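Keeping Snacks Fresh: What We Learned About Packaging and Storage

Student project report, Skinddale, 15/06/2021

Our project began with a stale cracker. One of us opened a pack left over from a school trip, took a bite and pulled such a face that we all wanted to know why some snacks go soft in days and others stay crisp for months. So we picked that as our topic, and it ended up being the most fun we've had in a science class!

Crackers go soft when they take in water from the air. They are baked until very little water is left in them, and they soak it up again as soon as they get the chance. A good wrapper slows this down. Paper lets moisture through quite easily, thin plastic does better, and plastic with a metal layer does best of all.

We tested plain crackers in four kinds of cover: none, waxed paper, a zip bag and a Dolico tin with a tight lid. Each group had 80 crackers, kept in a closed cupboard for 14 days at 65 percent humidity (we kept a bowl of salty water in there to hold it steady, which took a few tries to get right). Every day we weighed each group on a Stesico kitchen scale and did a snap test, where you break a cracker next to your ear and give it a score for sound. The snap test sounds silly, but it matched the weights really well. 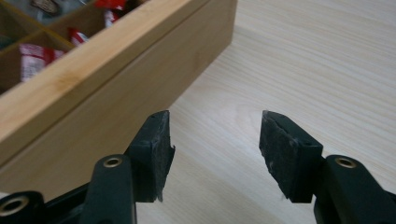
Wrapped packets in a bamboo storage box with open compartments.

The uncovered crackers were soft after 2 days. The waxed paper group held on a bit longer and then went the same way. The zip bag surprised us, because it did nearly as well as the tin for the whole first week. After that the bag group started to gain weight slowly, and we think the zipper was letting in air each time we opened it. The tin group still snapped loudly at the end.

We did make one mistake. The first batch was weighed with the tin lid off and the second with it on, so we had to throw out those numbers and start over. We also wish we had left one bag sealed the whole time to compare.

Next we would love to try the same test in August, when the air in Skinddale is much stickier, and add the Katona rice cakes that our class voted for. We'd also like to find out if a soft cracker can be made crisp again in a warm oven.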